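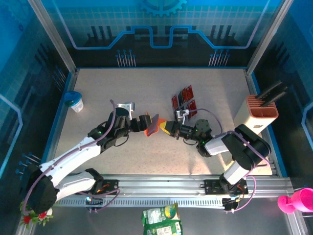 Progress report, Pokus object sets, second period
To: Shabalala, grants desk
From: Bjarke Gunnlaugsson, Dalau
Mon 10 February

Sorry for the form of this. You asked for the short version and I've mostly stuck to notes. Money sheet is separate, same file name as last time with a 2 on the end.

Where we are

Table is up and dressed. Beige speckled top, blue printed backdrop with the circuit lines and the big gear at the top center. Blue and white pins in clusters on the back wall, left and right of center, and more on the left wall. The kitchen group is out: knife block at the right, red card rack in the upper center, white cup with the blue lid in the upper left corner. That's the layout we're calling layout B in the rest of this report.

Layout A (everything in a row along the back) is dropped. Looked tidy, was no use. Things hid each other and when you took one out you had to move the next one.

Reminder of what the grant covers: household object sets, the table dressing that goes with them, storage and labels, and the written guide. Not the furniture in the side room, I've had to say this twice internally so saying it here too.

Object sets

Six sets planned. Five are complete and boxed. The last one (bathroom things) is waiting on lids, see under Problems.

Kitchen set. The one in use. Knife block stays, we went back and forth on it. Orange-red slotted top is easy to find against the beige, and the black handles lean to the upper right in layout B so they're not pointing at whoever is sitting in front. Want to keep that direction in the guide. Sheath rule for anything with an edge when the set travels, blade guards are in the small pocket of the box, and they get signed for.

Cup. White, blue lid. Fine. The lid color matches the backdrop a bit too well from some seats but nobody has complained and I don't want to buy new ones over it.

Cards. Red cards in a rack, upright, fanned a little. This was the best purchase of the period. Before that we had them flat in a tray and people picked up several at once, bent corners, etc. Upright you can get a single card out by the top edge. Replacement cards are cheap, I've ordered a spare pack against the same budget line.

Desk set. Complete. Stapler replaced (the old one jammed). Pens are the weak point, they walk. Have put short string tags on them, ugly but they come back.

Sewing set. Complete apart from me not liking the pin cushion. Leave it.

Garden set. Boxed. Soil gets in everything so the gloves now have there own bag.

Toy set. Boxed, washed. Two wheels loose on the truck, glued, holding so far.

Bathroom set. Not complete. See Problems.

Table and backdrop

The top has turned out well. The speckle hides crumbs, which cuts both ways: looks clean when it isn't. So it gets wiped after every session regardless, damp cloth first and then a dry one. No spray, spray left a film on the test piece Grerkholm sent us and it took ages to get off.

Backdrop was the part I was least sure about. Your reviewer asked if a busy print would be a distraction. Fair question. My answer after this period: the wall print is fine for the kitchen and garden sets and bad for the desk set, where a lot of the things are blue. For the desk set we'll hang a plain cloth over it. Cost is small, fits in consumables. Not asking for a change to the budget.

The pins on the walls collect dust. Soft brush, not a cloth, a cloth catches on them. Added to the weekly list.

Upright posts at the back corners are useful for hanging the layout sheet on while setting up. Take it down after.

Storage and tidying

Biggest improvement and the least exciting to write up. Every set now has one box, one lid, one list taped inside the lid. The list has a drawing of where each thing sits in the box. Before this, putting away was guesswork and we were losing small parts between sets. Found a sewing spool in with the garden things in the first week, that sort of thing.

Shelves: heavy boxes at hip height, light ones above. Toy set on the bottom as it's the one kids go for first.

Labels. First lot of labels peeled. Second lot are fine, printed on the thicker stock, cover tape over the top. If anyone else you fund is doing this, skip straight to the thick stock.

Closing-down routine as it stands, copied from the wall sheet:

Cards back in the rack, all facing the same way.
Cup, lid on, upper left corner.
Knife block back to its spot, handles the same way as before.
Loose pieces to the box.
Wipe, dry, check the floor around the table.
Sign the sheet.

The sheet gets signed most days. Not all. Working on it.

Sessions

We ran 11 sessions in the period, all with the kitchen set or the toy set. Plan had more of a mix in it but the other boxes came late. I'd rather have had it the other way round and the next period is set up so the desk and garden sets go first.

Notes from the session log, lightly cleaned up:

- Card rack gets knocked when someone reaches across from the right. Moved it further back, better.
- Knife block is the heaviest thing out and it should go down first when laying out, everything else gets placed by it.
- People like a cup with a lid. No idea why. It's the first thing asked for in nearly every session.
- Bright flat things show up well on the beige. Pale ones don't, two of the cream-colored saucers got overlooked entirely so they've been swapped for dark green.
- Layout sheet too small to read standing up. Reprinted larger.

Side comment, the saucers swap used up the last of the crockery line. Nothing else needed there.

Guide

Draft is at the stage where it has all its parts and half of them are good. Chapters on laying out, on putting away and on cleaning are written. The chapter on choosing objects is notes. Grerkholm have read the first three and sent back comments, mostly on order (they want putting away before cleaning, I agree, swapping).

Pictures for the guide still to be sorted out. Want each layout from overhead, same height each time, so a reader can set up from the page without measuring anything.

Still undecided if the guide should have a part list with suppliers. Good for the reader, goes out of date fast. Your view welcome.

Problems

Lids for the bathroom set. Supplier sent the wrong diameter, then the right diameter in the wrong quantity. On order again. This is the only thing holding up that set. If they aren't here by the end of the month I'll buy different jars instead and be done with it.

Storage room damp on the outside wall. Boxes pulled away from it, a gap of a hand's width or so. Cardboard dividers in the garden box had gone soft and have been changed for plastic ones. Have asked the building for someone to look at the wall, no date yet.

My time. I budgeted too little for putting the lists together. Each list took far longer than I'd thought, mainly drawing the inside of the box so it's readable. Absorbed by Dalau, not charging it, but it should be in the figures for anyone repeating this.

Also the receipt for the blade guards is missing. I have the card statement. Let me know if thats enough.

Next period

Finish the bathroom set. Plain cloth for the desk layout, hemmed, with loops. Layouts for desk and garden tried out and fixed. Choosing-objects chapter written properly. Second reader for the guide, someone who hasn't seen the table at all, I've a person in mind and will confirm.

Loan of the first box to Grerkholm, the toy set probably, to see how it survives being carried about and put away by people who didn't write the list. Then the kitchen set if that goes OK.

Everything above should be done by April, with the guide going to layout straight after.

What I need from you

Yes or no on the card statement in place of the receipt.
Your preference on the supplier list.
Confirmation that the spare card pack can sit under the kitchen line and not under consumables. It's a small sum but I'd like it in the right place before the sheet gets locked.

Visit: you mentioned coming by. Any morning is good, afternoons the table's usually in use. Give me a day's warning and I'll have the other boxes out and open so you can go through the lists yourself.

Bjarke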